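Enari Operator Manual
Section 6: Recording a task by remote control

6.1 Before you start

Read section 5 (Arm limits and stop modes) first. The steps below assume that the headset and both hand controllers have been paired, and that the robot has passed its start-up check with no open faults.

1. Place the robot at its starting point in front of the furniture or bench to be used. Both arms must be able to reach the work without the elbows locking straight.
2. Set the stop button within reach of the operator. A second person must hold the spare stop button whenever the operator is wearing the headset.
3. Open Zavo on the control computer and choose New task.
4. Type a task name of up to 45 characters. Use plain verbs: "lift pad from shelf", "turn box to face front".
5. Choose the hand fitted to each arm from the two lists. The left and right lists are separate, and the settings do not carry over from one to the other.

Note: If the wrong hand is chosen, the arm will still move but the closing force will be wrong. Error 74 is shown only when the hand does not answer at all.

6.2 Taking control

1. Put on the headset and wait for the head camera view to settle.
2. Hold both controllers in roughly the same pose as the robot's arms. The outline of each arm turns green when the match is close enough.
3. Squeeze both side triggers together. The arms are now live.
4. Move each arm a short way and back to confirm that left follows left and right follows right.

CAUTION: Do not squeeze the side triggers while an outline is red. The arm will move to meet the controller, and it takes the shortest path — this may pass through the furniture.

6.3 Working close to an edge

Many tasks need the hand to reach over the front of a shelf or table top. The head camera looks down steeply in this posture and depth is hard to judge, particularly where the arm throws its own shadow on the surface. Bring the wrist in slowly from above and lower it until the fingers are clear of the edge on the far side. 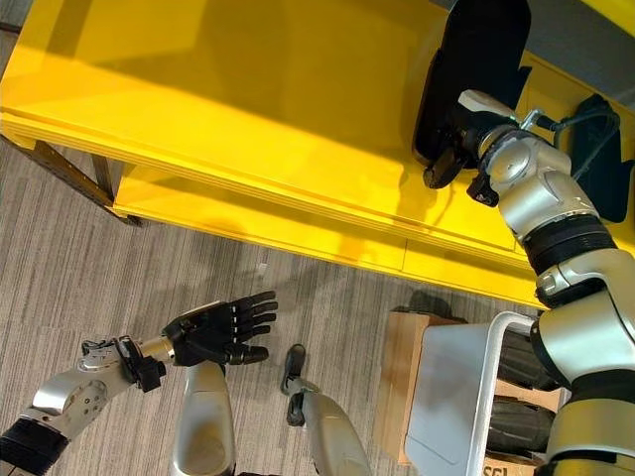

Keep the arm that is not in use low, open and away from the work. An idle hand left closed will be recorded as closed, and the trained robot will copy it. Check also that the wrist cable has slack on the outer side of the arm before turning the wrist by more than a quarter turn.

Note: Contact between the fingers and a fixed surface is allowed for short periods. If the force bar stays amber, back off before carrying on.

6.4 Recording

1. Press the thumb button on the right controller. A tone sounds and the timer starts.
2. Carry out the task at an even pace. Pauses are kept in the recording, so avoid stopping to think in the middle of a movement.
3. Press the thumb button again when the task is finished and both hands are clear of the object.
4. Mark the take Keep or Discard. Discarded takes cannot be brought back.
5. Return the object to a slightly different position and repeat.

A single take may not run longer than 300 seconds. For longer tasks, split the work at a point where nothing is being held and record each part under its own name.

CAUTION: Release the side triggers before anyone steps within reach of the arms to reset the object. Pausing the recording does not stop the arms.

6.5 Saving the set

Choose Close task to write the kept takes to the Benlow drive. Leave the control computer switched on until the drive light goes out. Training is covered in section 7.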